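おかしのふくろは、なぜパンパンなの?

スナックがしのふくろをさわると、ふわっとふくらんでいますね。中に入っているのは、おかしと「ちっ素」という気体です。

ちっ素は、とくべつなものではありません。わたしたちのまわりの空気も、大部分がちっ素です。色もにおいもなく、食べものの味をかえません。

では、どうしてふつうの空気を入れないのでしょう。空気には「さん素」もまざっています。油であげたおかしがさん素にふれていると、油が少しずつ古くなり、いやなにおいが出てきます。そこで工場では、さん素を追い出して、かわりにちっ素を入れます。

ちっ素には、もう一つ役目があります。クッションになって、われやすいおかしを守ることです。

ふくろのざいりょうにも、くふうがあります。うすいフィルムを何まいもかさねてあり、内がわに銀色のまくがついたものもよく見かけます。銀色のまくはアルミニウムで、光やしめり気、さん素を通しにくくします。

ふくろの口は、熱でフィルムをとかしてくっつけます。ギザギザのところは、手で切りやすい形です。
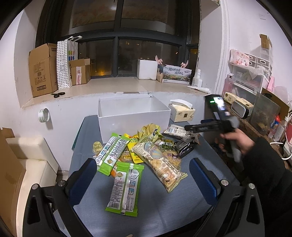 みどり色のおかしのふくろ。うらには、小さな文字やバーコードがいんさつされている。

うらがわには、ざいりょうの名前や、ほぞんのしかたが書いてあります。「賞味期限」は、ふくろをあけずに、書いてあるとおりにおいたとき、おいしく食べられる期間のことです。あけたあとは、早めに食べましょう。

やってみよう
・家にあるふくろのうらを見て、ざいりょうを読んでみよう。多く使われているものから順に書いてあります。
・山に行くときは、ふくろを一つ持っていこう。高いところでは空気のおす力が弱くなるので、ふくろがもっとふくらみます。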